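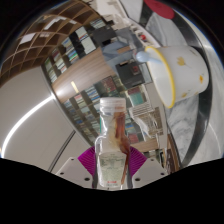
Subject: Re: [home-vinegar] Cider stalled, smells like nail polish remover

Replying to the message in digest 1,209. I've left the original in pieces below so the answers line up with the questions. Trimmed the parts about the press.

> Hi all. Long-time reader, first real question. In August I started
> a batch of cider vinegar from windfalls off the old trees out at
> Jacobs Road. It made good hard cider with no trouble. I then moved
> it to a Wonwood crock with a cloth over the top and stirred in some
> live vinegar from the grocery store. It has been sitting since.
> It tastes a bit sour but mostly like weak cider, and there is a
> strong smell of nail polish remover when I lift the cloth.
> Is it ruined?

Probably not. The smell is ethyl acetate. You get it when there is alcohol and acetic acid in the same container, and a young batch has plenty of both. It is most noticeable in the middle stretch, when the alcohol is only partly converted. Most of mine go through it. With enough air it usually fades by the time the batch is finished. If it's still strong when the alcohol is gone, let the vinegar age with some headspace and check it again in a couple of months. I've had one batch where it never left, and I used that one on the driveway weeds.

> The crock is the tall narrow one. I filled it nearly to the rim
> because I hate wasting space.

I think your trouble is right there. The bacteria work at the surface, where the air is. A tall crock filled to the rim gives you a small surface for a lot of liquid, and the Wonwood tall one also narrows at the neck, so filling it all the way up makes the surface smaller still. Take it down to where the sides are straight. Put what you remove in a second wide container, with the same cloth over it. Glass, stoneware with a sound glaze, or food-grade plastic are all fine. Don't use aluminum or copper, and don't use an old crock if you don't know what is in the glaze. Acid will pull lead out of some of them.

When I split a batch like that I make sure both halves get some of the live culture. If a film has formed on top, move a piece of it. If it hasn't, add more live vinegar. One part to four or five parts cider is a common starting point and I have never had a problem from using more than that.

> How strong was the cider supposed to be? I didn't measure. It
> fermented hard for a while and then quit, and it was dry when I
> tasted it.

Windfall juice varies a lot, so I can't tell you what you have. If you want a finished vinegar near 5 percent acid you want a cider somewhere from 5 to 7 percent alcohol. Under that and the vinegar comes out thin and doesn't keep well. Much over that and the bacteria get sluggish. Since you tasted it dry, you can at least rule out leftover sugar as the main problem. A batch that went into the crock still sweet will often throw yeast and odd molds at the same time as it tries to turn.

Next year take a gravity reading on the juice before the yeast goes in and another when it quits. The hydrometer costs less than a bag of apples. Write both numbers on tape and stick the tape on the vessel. I've kept notebooks and I've kept tape, and the tape is the one I can find.

> Did I kill the culture with sulfite? I used one crushed tablet
> per gallon on the juice at the beginning.

One tablet per gallon at the start should be long gone by now. The yeast stage drives most of it off, and what's left gets bound up. If you had added more when you racked the cider I would be more worried. Some people do that out of habit from winemaking, and then the vinegar starter does nothing for weeks. If anybody reading has done that, leave the cider uncovered except for cloth, stir it well a few times over several days, and then add the starter.

The grocery store vinegar is a more likely weak point. A bottle marked raw or "with the mother" should have live bacteria in it, but it may have been on the shelf for a long time at a low oxygen level, and some bottles wake up slowly. I have started from store bottles 6 times. Four took off, and the other two sat there until I gave up and used a piece of mother from a neighbor's batch. If you're anywhere near Lovness, the seed and feed store on the square keeps a swap shelf by the back counter, and there is usually a jar of mother on it in the fall. No charge, bring the jar back.

> The crock is in the cellar, which stays nice and cool all year.
> Is that right? I read that vinegar should be kept cool and dark.

Finished vinegar, yes. Working vinegar, no. A cellar that's fine for potatoes is too cold for this. The bacteria like it between 70 and 85 degrees. They'll work below 60 but so slowly that you can't tell them from a stalled batch, and meanwhile the cider is open to everything else in the air. Bring it upstairs. Top of the refrigerator works if the crock isn't too heavy to put up there safely. A closet that backs onto the furnace room is better. Dark is still good, and the cloth takes care of most of that.

I would make this change first, before buying anything. Move it, lower the level, wait 3 weeks, and don't poke at it every day. If a film starts on the surface and then breaks up and sinks, another one has to form, and all of that takes time.

> There is also a thin white powdery skin on top, with wrinkles.
> Should I skim it?

Without seeing it, a dry, powdery, wrinkled skin sounds like film yeast (what the older books call wine flower). Mother is smooth and rubbery, or in the early stage it looks like a faint gray veil with a shine. Film yeast isn't dangerous but it eats both alcohol and acid, so it works directly against you. Skim it off with a clean spoon, wipe the sides of the crock above the liquid line, and add live vinegar to bring the acid up. Film yeast doesn't like acid. If you had started with more starter at the beginning you might not have gotten it.

If you see anything fuzzy, or anything green, black or pink, throw the batch out. I know some people on the list skim mold and carry on. I don't.

> Last thing. What do you all use to test the acid? I bought paper
> strips and they say pH 3, so I assumed I was done.

pH and acidity are two separate measurements. Plenty of hard cider is close to pH 3.5 before it has ever met a vinegar culture. The strips will tell you the batch is sour enough to be fairly safe from bad bugs. They won't tell you how much acetic acid is in it. For that you need a titration kit. I use the Gritell one, which comes with the base, the indicator drops and a syringe. The instructions in mine were written for wine and give the answer as tartaric acid, so check which you have. If it reads as tartaric, multiply by 0.8 to get acetic. Somebody posted a table for this a few years back and it's still in the files section.

Two cautions on the kit. The base goes off as it takes up carbon dioxide from the air, and old base will read high, which is the wrong direction to be wrong in. Keep it capped tight and replace it every year. Also, dark cider hides the color change. Thin the sample with distilled water and do it over a white plate. The extra water doesn't change the result as long as you measured the sample before you thinned it.

And please, don't use homemade vinegar for canning pickles, whatever your kit tells you. The tested recipes assume 5 percent, and a home titration is good enough for salad dressing and no better. Buy a jug for canning. Refrigerator pickles are a separate matter, and I use my own for those.

On bottling, which you didn't ask about but will get to. Wait until the acid reading is the same on two tests a few weeks apart. Then strain it, fill the bottles right to the neck, and cap them tight with plastic. Bare metal caps will rust through from the inside. If you leave air in the bottle a new mother will grow in it, which is harmless but puts people off when you give it away. You can heat it to 140 degrees before bottling to stop that. I don't heat mine, and I do tell people to expect some cloudiness.

Save a quart of the strained vinegar and a piece of the mother in a jar for next year's starter. Top it up with a little hard cider now and then. Mine has been going that way for a long time with no other attention.

One request for the list in general. If you answer from the digest, please change the subject line back to the real subject and cut the rest of the digest off the bottom. The last few have come through with the entire day's mail attached, and the archive search is getting hard to use.

If the original poster wants to send back a temperature reading from wherever the crock ends up, and a note on what the film looks like after the skimming, I'll have a better idea whether the starter is any good.

--
home-vinegar mailing list
To leave the list, send a message with the word unsubscribe in the subject line.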